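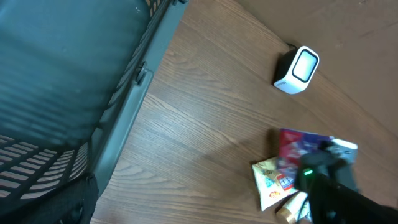 Dark teal basket with a slotted side, on brown wood grain.

Civow: a table of household baskets, bins and tubs

Hi! Civow is my list of plastic baskets and the other open containers people use for tidying up at home, with measurements, notes on how they're built, and a record of what got kept in them. It started as a notebook page about why one basket slid neatly under my hallway bench and another one, which looked the same size in the store, stuck out far enough to catch my shin. The notebook page became a spreadsheet, the spreadsheet got passed around, and now it has a folder and a README like a grown-up project.

Version: 5
Last updated: 9 Aug 2019
Maintained by: Razia Sandhu
Rows: 153 containers
Format: CSV, UTF-8, comma separated, with a header row

What's in the folder

containers.csv is the main table, one row per container.
contents.csv has one row per visit to a container, saying what was in it that day.
surfaces.csv is a short one: what the container was sitting on, and whether I found any marks there afterward.
colors.txt explains the color words (please read this before filtering by color, it'll save you some grief).
changes.txt is the history, going back to the version where I measured everything in inches and then lost my mind a little.

The two smaller tables link back to containers.csv through container_id. IDs never get reused, even if I throw a row out, so you'll see gaps in the numbering. The gaps are fine.

Where the containers came from

All of them were in use in somebody's home when I measured them. I didn't go to a store and measure new stock, as tempting as that was on rainy days. Most came from homes in Stukthorpe, where I live, and a smaller batch came from my cousins in Karkent, who own an astonishing quantity of laundry baskets for a family that size. Each home has a code in the home column and that's all you get about it. Please don't try to work out who's who – my cousins would be easy to spot and they've been very patient with me.

A container got in if it was open at the top, could be lifted by one person when full, and was being used to hold loose stuff. That covers toy baskets, laundry baskets, shoe bins, the tub under the sink, the thing by the front door that collects gloves and dog leashes. Drawers are out. Anything with a lid that's normally closed is out too, although if the lid was lost years ago and everyone had stopped looking for it, I let it in and put "lid lost" in the notes.

Columns in containers.csv

container_id: a number.

home: code for the home.

length_cm, width_cm, height_cm: outside measurements, taken at the widest place. For baskets with a big flat rim, the rim nearly always is the widest place, so if you want to know whether the body will fit between two shelf posts, don't use these. Use the base_ columns.

base_length_cm, base_width_cm: the footprint, measured where it touches the floor. Curved corners make this a pain. I push a hardback book against each side and measure between the books. It's slower than holding a tape in the air but I get the same answer when I repeat it.

weight_g: empty, on a kitchen scale. Mine tops out early with big things on it since I can't read the display underneath them, so the larger baskets are weighed standing on an upside-down mixing bowl and the bowl is subtracted.

wall: solid, slotted, round holes, woven, mesh, or mixed. Slotted means openings longer than they are wide. If the sides are slotted and the bottom is solid, it's still slotted, and the bottom gets its own column.

bottom: same words as wall.

inside_feel: smooth, ribbed, or rough. I added this one late, in November, after noticing that small toys and socks behave very differently on a ribbed inside compared with a smooth one when you tip the basket out. There are blanks for containers I couldn't get back to.

rim: rolled, flat, thin, or none. Flat rims are the ones you can grab anywhere. Thin rims dig into your fingers once there's a wet towel or two in there.

rim_parts: anything molded onto or attached to the rim, such as a clip, nub, latch, hook or handle hinge. I describe the shape and I only say what it's for if I saw it being used for that. Quite a few baskets have little bumps on the rim that neither I nor the owners could explain, and those stay in as "nub, use unknown."

color: see below.

age_owner: how long the owner says they've had it, in their words. "Forever" shows up a lot. I left it as text on purpose.

cracks: yes or no, and a note on where. Corners and handle ends, mostly.

notes: anything else. Some of these are long! I like hearing about people's baskets.

The color problem

I thought color would be the easy column. Plastic baskets come in this whole family of shades between blue and green, and the same one looks like a different basket depending on which part you're looking at. The inside can be a deep blue-green and the rim can look nearly gray when light hits it flat. For the first two versions I typed whatever came to mind, which gave me teal, dark teal, petrol, sea green, blue-green, gray-green and "kind of spruce" for containers that may well have come out of the same factory.

So now color is one word from a short list (colors.txt has it) and color_notes is free text where spruce can live happily. Teal in the color column covers all the blue-green ones, dark or light. If you care about the difference between teal and dark teal, use color_notes, but be warned that I wrote those in kitchens, hallways and one garage with a terrible bulb.

Contents and visits

contents.csv has 800 rows. Each one is a look inside a container on one day: the main kind of thing in there, how full it was (empty, low, half, high, heaped), and whether the owner said that was normal. I didn't tidy anything before writing it down, and I asked people not to tidy for me. Results were mixed on that second part. You can see it in the data, with several homes going from heaped on a surprise visit to low when they'd had a text from me the night before. There's a column called warned that says whether they knew I was coming. Filter on it if you want the more lifelike half.

The kinds are broad: clothes, linens, toys, shoes, paper, kitchen, pet, tools, mixed. Mixed wins by a mile. I tried splitting it up and got nowhere, as a basket with a charger, a sweater, a library book and half a puzzle in it is just a mixed basket.

Surfaces

This is the newest table and the one I get asked about most. People want to know if a plastic basket will scratch a wood floor or a wooden table, and I'd love to have a solid answer for you. What I have is a column for the surface (wood, tile, carpet, laminate, vinyl, stone, other), one for whether the basket has feet, one for whether it usually gets dragged or lifted, and one for marks.

My impression, for what it's worth, is that grit under the basket does more harm than the basket does. The worst mark I recorded on wood was next to a back door. But strong wavy grain hides a lot of fine scratches, and I had to get down with a flashlight held sideways to see much of anything on some floors, so please treat "no" in the marks column as "none that I found." Shiny finishes are easier to check than satin ones. If I start over someday I'll check every surface the same way from the beginning, and I'm sorry that I didn't.

Things I'd like fixed or know are off

The Niazi rows. Niazi is my label for a set of stacking baskets that turned up in several homes, and I measured them before I had the book method. The base measurements for those run a little large. They're marked old_method = yes.

Height on soft containers. Woven ones slump. I pulled them up straight before measuring, which is kind but makes them look taller than they live.

Slots. I've been asked for slot size and I don't have it. I tried it on a handful of baskets with a ruler, and the rows near a curved corner don't match the rows in the middle of the wall, so I'd want a plan for which slot to measure before I did everyone's.

Plastic type. The recycling mark was worn off or missing too often to bother, so I dropped the column in version 5. It's still in the older file if you ask me for it.

What people have used it for

Picking a shelf depth, mainly. A friend used the base measurements to lay out a mudroom and only had to move one board. Someone else sorted by weight to find a basket her dad could manage on the stairs, and I was very pleased with that one. I'd be careful about using it to say what homes in general have in them – it's Stukthorpe, plus cousins.

Adding your own

Yes please! Copy template.csv, fill in what you can, leave blank what you can't, and send it over. Centimeters and grams only. Don't guess at age, ask whoever bought it. Write down color before you read anyone else's color notes. And empty the basket before you weigh it, including the lint and the coins at the bottom (I have a row in here that was heavy by exactly one forgotten padlock).

If you spot a mistake, give me the container_id and the column and I'll go look at my notebook. Corrections go in changes.txt with your initials unless you'd like them left out.

License

Use it however you want and mention Civow somewhere. If you change numbers, please give your copy a different name so I don't get mail about it.

Still on the list: laundry hampers with wheels, the rest of inside_feel, and a second pass through the Karkent garage when it's cooler.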